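Kirnance Help > Robot arms > Collecting demonstrations

How much should I change the table between demonstrations?

Posted by Ruby-Lee Ellery
127 views, 3 replies, 11 shares

I'm new to this and took over a two-arm table in May. The task is putting toy fruit and vegetables into a clear plastic container. We drive the arms by hand and record each run, and later a policy is trained on the recordings. The cloths and the potted plant stay on the table on purpose as clutter.
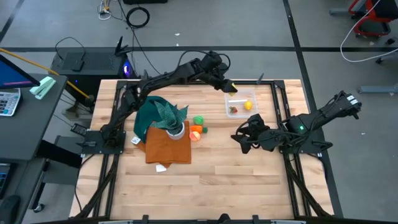
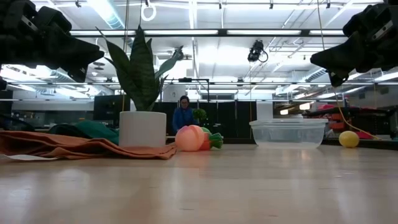 My trouble is with the resets. The written instructions I inherited say "vary the scene" and leave it there. One operator moves every piece after every run. Another puts everything back close to where it was, and her runs are much smoother and faster. We have 3,398 runs saved from both of them mixed together, and the saved notes don't say who did which.

Three things I'd like to know:

How far should the pieces move from one run to the next? Should the plant and the cloths move too, or only the things that get picked up? And if a piece is dropped and then picked up again on the second try, do I keep the run or throw it out?

The policy we trained so far does well when the container is toward the right and badly when it is anywhere else. I would like to fix that without starting over.

We are using the Ilska recorder, the version with the pedal, if that matters.

We use cookies to remember your settings and count visits. Accept / Manage choices

Kathleen Nic Giolla
Marked as helpful by 11 people

Your last paragraph is most of the answer. If the container was nearly always on the right, the policy has learned to go right. It may hardly be looking for the container at all. To check this, put the container on the left with nothing else changed and watch the first second or two of movement. If the arm starts off toward the old spot, you know what you have.

For the pieces to be picked up, move them every run, and turn them as well. A carrot lying with its top to the right is a different grasp from one with its top toward you. People remember to slide things and forget to rotate them. A lemon matters less here than a carrot.

The container should move often too, every few runs. Write the positions down before the session starts. If you leave it to the operator, the container drifts back to wherever is easiest to reach. We put a grid on paper, number the squares, and draw a number before each run. It adds a few seconds.

Plant and cloths: move them, but less often. I change ours at the start of each block of runs. Fold the cloth differently, put the pot on the other side, take the pot away for one block. Do check that the leaves don't block the view from a camera you depend on. With a tall plant I would look at every camera before recording the block.

Drops: keep the run if the operator recovered in a normal way and finished. Those are useful, and a policy that has never seen a second try tends to close on air and carry on. Throw out runs where somebody reached in by hand, or where the arm sat still for a long time while the operator thought. Long pauses get learned as well.

You don't need to start over. Sort the old runs by container position, which you can do from the first image of each one. Keep them all, then record new blocks only for the positions you are short of. When you train, draw evenly across positions so the old right-side runs don't swamp the rest.

Put the operator's initials in the notes from now on. You will want them.

ilton_bench
Marked as helpful by 3 people

Agree with the above, mostly. I would be stricter on speed. If two people work at very different speeds, the policy can come out jerky. We had both operators practice together on a Saturday until their times were close, then started recording. Old slow runs we left out.

Also check that the arms go back to the same rest pose before each run. Ours didn't for a while.

fujimoto fan
Marked as helpful by 0 people

Just get more data. We never move anything and it works fine for us, but our container is bolted down.

Ruby-Lee Ellery

Thank you. I tried the container on the left and the arm went right, so that settles that. I'm sorting by first image now and will use the numbered squares for the next block. Kathleen, do you draw a new number for each piece, or one number for the whole group?

Kathleen Nic Giolla

One for each piece. If two land on the same square, put them side by side, touching. You want some of those too.

Get the weekly roundup of new replies by email. Sign up / No thanks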